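Cesport Ornach 5 Soccer Ball

Item 2636
Size 5, machine stitched, sold deflated

The box says the Ornach 5 is "match grade." Every ball on the market says something like that, so we put it through most of a season with an amateur side before we agreed to stock it. Areti Manolakis, who coaches them, wanted to send it back after the first practice. She thought it felt hard off the foot and she still does.

It did hold air better than she expected. We topped ours up once in May – the older Volberg ball needed it before every game.

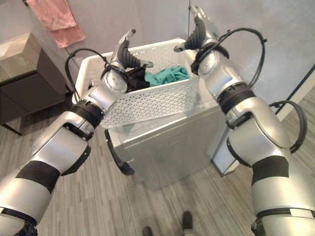 The maker also claims 800 hours of play on artificial turf. We have no idea how anyone would check that, and we wouldn't buy on the strength of it. The printing on ours had started to rub off well before the season ended, though the seams stayed tight.

Keepers may not like the slick finish in rain. If grip matters to you, look at the Ticona first.

Price breaks start at 10 balls. Pump and needle not included. Unused balls can be returned in the original box.

Page updated 2023-09-22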